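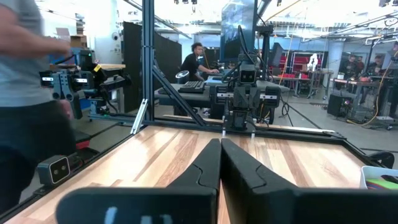
Light wood tabletop, white bin at the corner.

Dalcombe Public Library has revised its rules for the shared worktables on the second floor. The changes take effect in May. A short thread follows for cardholders and visiting groups. (1/9)

Tables may be reserved for up to two hours at a time. Reservations open each Monday at 9 a.m. and can be made by phone, at the front desk or through the Vendis booking page. (2/9)

Last year the library recorded 848 table reservations. Of these, 157 were not used and were never canceled. Tables will now be released 15 minutes after the start time if the party has not checked in. (3/9)

Cancellations made before 8 a.m. on the day of the reservation carry no penalty. After three missed reservations, a cardholder will need to book in person for the rest of the season. (4/9)

Groups of six or more should request the Paredes Room, which has its own entrance and may be used until 8:30 p.m. The room is not available during tax help hours. (5/9)

Covered drinks are permitted at all tables. Food is not, with the exception of the ground floor lobby. Glue, paint and ink require a table cover – please ask for one at the desk and return it there. (6/9)

We received 208 written comments on the draft rules. The most common request was for longer evening hours. That request is under review and is not part of this update. (7/9)

"Several patrons asked us to keep a few tables open for walk-in use, and we have done so," said Baltasar Huenchumán, head of public services. Tables nearest the stairs cannot be reserved and are open to anyone. (8/9)

Printed copies of the rules are available at the front desk in English and Spanish. Reservations already made for May will be honored as booked, including those longer than two hours. Questions may be sent by reply to this thread or left at extension 446. (9/9)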